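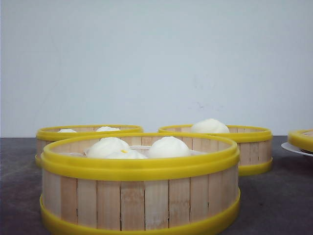 *Steamed buns in bamboo steamers with yellow bands.*

# Pranlow bench arm -- demonstration visits

The Pranlow is a bench-mounted arm for small food kitchens. It picks up soft items one at a time and puts them down where you want them. Buns and dumplings are what most visitors ask about, so buns are what we use at the demonstration bench in Asavcombe.

You can book a visit by yourself or bring staff. A session runs 60 minutes and we take up to 5 people. Morning sessions start at 9 am. Open day is in May and no booking is needed for that one, but the bench gets busy and you may have to wait for a turn at the controls.

## What you'll see

Simin Kazemi runs most of the sessions. She starts with a plain transfer, moving buns from a steamer to a tray, then resets the bench and does it again at a slower speed so you can watch the fingers close. After that she changes the basket positions and teaches the new ones from the hand pendant. You're welcome to try this part yourself.

The last part of the session is cleaning. The finger pads come off without tools and go in the sink. We do this in front of visitors as it was the most common question at our last open day.

## Bringing your own product

Please do. Bring a few spares, as a bun that has been picked up several times isn't much good for anything else. If you use your own steamers or trays, bring one of each size. A rim that stands well above the food changes the angle the arm has to come in at, and it's better to find that out on our bench than on yours.

We can't test anything with a loose wet topping at the moment. Lucie Gosselin is working on a different pad for this and will take your details if you want to hear about it.

## Basic details

- **Load at the fingers:** 200 grams
- **Mounting:** clamps or bolts to a flat bench
- **Fingers:** Skustance soft pads, one set included
- **Teaching:** hand pendant, positions saved by name
- **Colour:** white or grey

The arm is not a fast machine. If you need a full production line, Goossens, our distributor, can talk to you about larger equipment. For a kitchen filling trays through the day it keeps a steady pace, and it can be moved off the bench when you need the space.

## Getting here

Parking is behind the building -- use the side door, not the roller door. Closed shoes are needed in the demonstration area and we have hairnets and coats for everyone. Tell us about food allergies when you book, including wheat.

Prices are given on request. To book, use the visit form and put "bench session" in the subject line.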